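Re: [bench-list] trays and racks, again

Quick one before I go – yes the foam insert fits the black tray, sits inside the lip all the way round. I'd ordered from Urnelo expecting to be out with the scissors but no need. Boards lie flat on it. The grey stuff with the speckle is the one you want, not the pink. 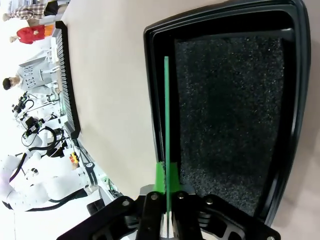
Banham, Thu 5 July

Stock check is going slowly. We had 138 boards on the sheet and nearly 400 on the Ferraro order still to come, so it's one at a time, board in one hand and clipboard in the other. Do write the number down BEFORE you put the board back. I lost a whole page last time doing it the other way and had to start agian.

On Tue someone wrote:
> Are the slotted racks any use or should we just get
> more trays? Ours came from Skinon and the slots are
> a bit tight. Also how many trays do you keep on a
> bench, we have 17 and no room for any of them.

Racks – yes, keep them. Long black ones, lots of narrow slots, boards stand on edge and you can see what's missing. Tight slots ease off a bit with use, or ours did.
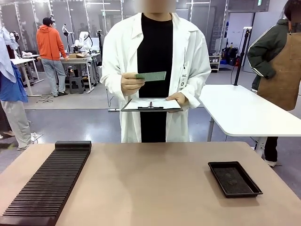 Trays are for whatever you're working on now, racks for everything else. 2 to a bench at most, I'd say, and the rest on a shelf somewhere. 17 is daft, sorry. Lay the rack along the edge of the table so there's still room to write.

Badges and coats same as before. Ferraro say the rest will be here in August, will beleive it when I see it. If anyone has spare foam the right size I'll swap for racks.

Must run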